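Paper bags, paper straws — is any of it worth the bother?
Tralstead Community Board > House and Home > Waste and Recycling

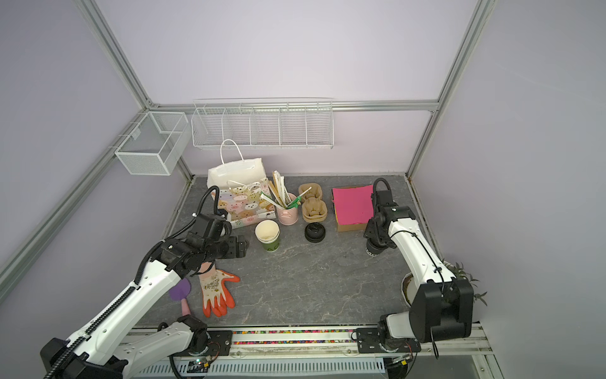 Plain paper bag, gift bag, and the pink bucket of straws and sticks.

greybox_8
21 January 2022
I'm going to sound like a grump, but I've had it with paper everything. Over December I must have brought home a paper bag from every shop in Tralstead, plus gift bags from every relative, and I'm supposed to feel good about it. The bags from Hunitz on the main street now cost 20 cents each and the handle gives out before I reach the car. They've put a leaf on the side. What does the leaf mean? I asked at the counter and the girl said it means it's green.

Has anyone ever seen a number for any of this that didn't come from someone selling paper bags?

lowtide
You'd have to use a paper bag a few times before it beats one of the old thin plastic ones, from what I've read. It takes a fair bit of water and energy to make paper. Whether anyone does use them a few times is another matter. Mine go straight under the sink and then I line the compost caddy with them, so that's two uses, if you're generous.

The main thing for me is that a paper bag in the creek is gone by winter and a plastic one isn't.

greybox_8
"From what I've read" is where these threads always end up. Read where?

lowtide
Fair enough, I can't find it now. Council newsletter, possibly.

Marnie_on_McKinnon
The council newsletter also told us soft plastics were being made into park benches. I've walked every park between McKinnon Road and the oval and I'd love to be shown a bench.

On gift bags though, I'll stick up for them. A decent one goes around our family for years. There's one with a snowman that I've given and got back so many times the tag has been crossed out down both sides. Nobody minds. Wrapping paper you rip off and it's finished.

pelican brief
The trouble with gift bags is that most of them can't go in the yellow bin. Anything shiny usually has a plastic film on it, and if it's got glitter, forget it. You're meant to cut the handles off as well if they're rope or ribbon. I do the scrunch test — scrunch it up, and if it springs back open there's plastic in it. Works on wrapping paper too.

greybox_8
Who invented the scrunch test? I've scrunched plain brown paper and had it spring back at me. I've also scrunched foil wrap that stayed in a perfect ball and I'm sure that isn't paper.

pelican brief
It's a guide. Do you want a lab?

greybox_8
I'd settle for a label.

tin_roof_203
I worked on the sorting line at the Honus transfer station for 2 years, so I'll put my bit in. Gift bags came through by the truckload after Christmas and we didn't stand there scrunching them. The line moves. If it looked like paper it went with paper, and if the bale was too dirty the buyer knocked it back and it went to landfill with everything good that was in it. Tissue paper still stuffed inside, cards, a pair of socks once, a full box of shortbread.

Plain carry bags were never a problem. Twisted paper handles are fine to leave on. It's the cord and the ribbon that wrap around the rollers and then everything stops while somebody goes in with a knife.

Marnie_on_McKinnon
Did you eat the shortbread?

tin_roof_203
No comment.

kettle-on
Nobody has mentioned paper straws yet and I hold strong opinions. They go to mush in a milkshake. My kids get through one each before the glass is half empty, so we're using double the straws to drink the same drink. Then some brands come individually wrapped, which seems mad to me. I bought a box of 1000 for the netball club canteen because the price was good and I'll be leaving them to someone in my will.

lowtide
Just drink out of the glass?

kettle-on
You've never driven a carload of six-year-olds home with thickshakes, have you.

lowtide
No, and I'd like to keep it that way.

rosella
Some people do need a straw, I'd like that remembered. My dad couldn't manage a cup after his stroke and the paper ones were useless to him, they'd soften and he'd bite through. We kept a stash of the bendy plastic ones. I'm all for less rubbish but the rules always seem to be written by people with steady hands.

kettle-on
Good point, rosella. Not who I was having a go at.

pelican brief
Same here. For everyone else I do think wooden stirrers and paper straws are better than what we had. They can go in a home compost if they're uncoated. Mine break down fine, though the sticks are slow.

greybox_8
How do you know if they're uncoated?

pelican brief
I knew you'd ask that. The packet says so.

greybox_8
The packet. Next to the leaf, was it?

tin_roof_203
He's annoying but he's not wrong. "Compostable" on a packet very often means in a commercial facility, and last I heard our green bin contractor won't take compostable packaging of any kind. Ring them and check before you put a party's worth in. Home compost is your own business.

Marnie_on_McKinnon
So where have we landed, greybox? Are you going back to plastic?

greybox_8
I'm going back to the canvas bag I already own and keep forgetting in the boot. Hunitz can keep the 20 cents. I'll still be asking about the leaf.

lowtide
Cotton ones are meant to be worse unless you use them for years, you know.

greybox_8
Read where?

Contact the moderators | © Tralstead Community Board | Back to top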